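Rungate Household Water Use Diary

Data card, version 2

Last updated September 15, 2023

Summary

This dataset holds diary entries on how people in the town of Rungate use water at home. Each entry covers one use of water, such as running a bath, filling a kettle or hosing down a car. Entries were written on paper forms and typed up later. The Pultiser project runs the diary and maintains these files.

What is in the download

entries.csv – one row per use of water
homes.csv – one row per home, with the number of people living there and the type of building
codes.csv – the list of activity codes and what they mean
changes.txt – notes on what changed between versions

All files are UTF-8 text with commas between fields. The first row gives the column names. Missing values are left blank. Please do not read a blank as zero, as the two mean different things in the amount column.

Columns in entries.csv

entry_id: a whole number, unique across the file
home_id: matches the same column in homes.csv
day_number: day of the diary, starting at 1
part_of_day: morning, afternoon, evening or night
activity: a code from codes.csv
amount: the writer's own estimate, in gallons
hot: yes, no or mixed
note: free text, often blank

How the entries were collected

Some 70 homes took part. Each was given a pad of forms and a one-page guide, and was asked to keep the diary for 4 weeks. Any member of the home could fill in a form. Children's entries are included if an adult signed the sheet.

Kitchen use turned out to be the hardest part to record. People rinse a cup, fill a pan and wipe down a counter within a few minutes, and most of them wrote this up as a single entry. We kept those entries whole and gave them the code K9 (kitchen, mixed).
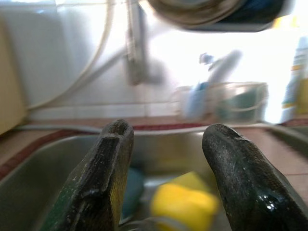
Bathroom entries are cleaner. Showers and baths have a clear start and end, and the guide included a table for turning minutes into gallons. Toilet flushes were counted with tally marks and entered as a daily total, so part_of_day is blank for those rows.

Known problems

Amounts are estimates. Many writers rounded to the nearest 5 gallons, and small uses are probably missing from the busier homes.

Homes in the Nurnholm district used an older form with no box for hot water. The hot column is blank for all of them.

A few notes contain only the word "Oh" or a question mark. These were typed as written.

Outdoor use is low throughout. The diary was kept in December, when most outside taps are shut off, so the data should not be used to estimate use over a full year.

Changes since version 1

Duplicate rows from re-typed forms were removed. The codes for dishwashing by hand and by machine, which shared a code before, are now separate. Names and street addresses that appeared in the note column were replaced with [removed].

Use and credit

The files are free for research and teaching. Please credit the Pultiser project and give the version number. Do not try to work out which homes took part. If you find an error, send us the entry_id and a short note on what looks wrong – we will check it against the paper form.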